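Voteo Community Help > Automation > Rules and Good Practice

Which rules apply when a robot arm removes a processor?

Winanura
Our shop is writing a procedure for robotic teardown of desktop computers. We require the case to be on its side and the panel off before the arm enters. 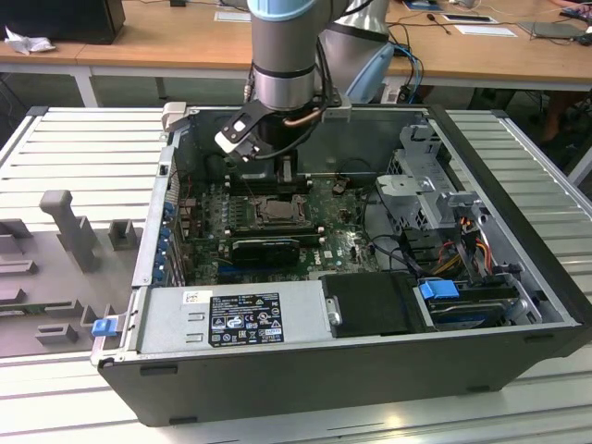 Replies (2)

Grindero
Power must be disconnected and locked out before any work begins. The lever and load plate must be released before the gripper closes on the processor. 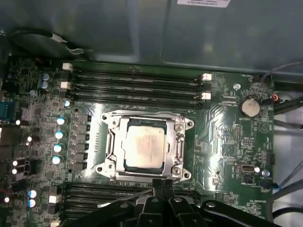 Ruggiero asks whether a written risk assessment is also required. It is. Keep it with the procedure and review it each January. 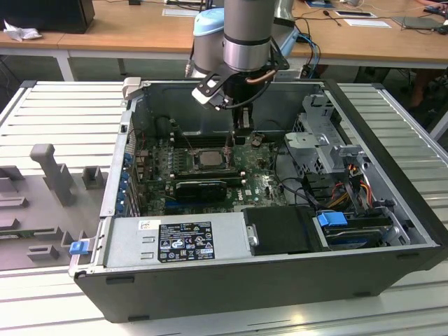
Ruggiero
Our own procedure is four pages long. Most of it concerns who may stand near the cell. Loose power wires beside a drive cage, as in this case, should be tied back before the arm is lowered.

Grip the processor by its edges only

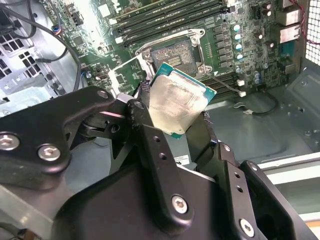

and set the grip force as low as will hold it. Record every drop.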